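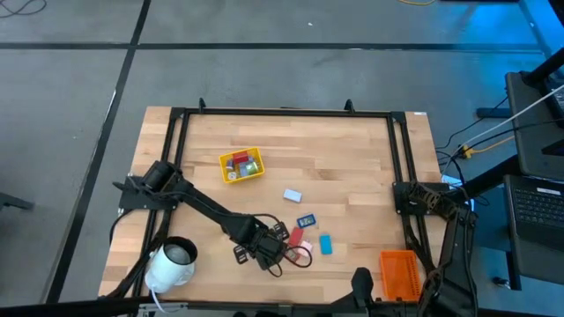 A two-arm planner needs a keep-out map before it needs anything else, and this page shows how to build one with the Hekau planner. The map tells each arm which parts of the table it may cross and at what height. Start with the things that don't move. On our table those are the black rails bolted to the wood and the bases of the two arms. Baskets go in a separate layer, and so do the blocks. In the planner the yellow basket with parts in it is a solid box. The empty orange basket is a box with an open top, so the gripper can lower into it.

1. Open the workspace file and set the origin at the front left corner of the rails.

2. Add each rail as a box. Set the margin to 2 cm.

3. Save the layer as "fixed" and lock it.

4. Add the baskets to a layer called "bins". Leave this one unlocked.

5. Run the check command. It tests 2,000 random poses per arm and writes the ones that collide to a log. If the log lists more than 68, one of the boxes is too large or the origin is off. Fix that before you go on.
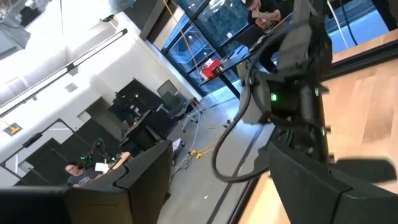

Rovcombe Robotics Lab, Manipulation Software Team

Wrist camera setup

The wrist views go to the Dumden detector, which was trained on tabletop views only. When the wrist tilts up, the view can take in windows, desks and people, and the detector will try to label them. Gate it by pose:

wrist_gate: on
max_tilt_deg: 68
drop_when_gated: true

With the gate on, any image taken past the tilt limit is dropped before it reaches the detector. Move the arm to its home pose and read the gate status. If it says "open" with the camera facing the room, the tilt sign is reversed. Change it in the Miettinen driver settings and restart the driver.

Blur limit
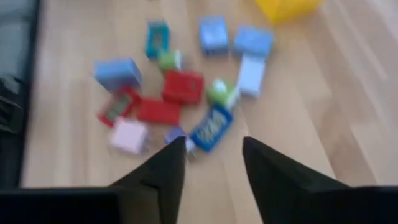 Wrist view with motion blur. Lettering on the blue package can't be read.

Set blur_min to 231. Images that score lower are skipped and the planner keeps its last block positions. If too many are skipped, slow the wrist down first and leave the limit alone. Lowering it lets in smeared edges, and the detector may merge blocks that touch.

Send questions about the config files to Tsegereda Dinsa.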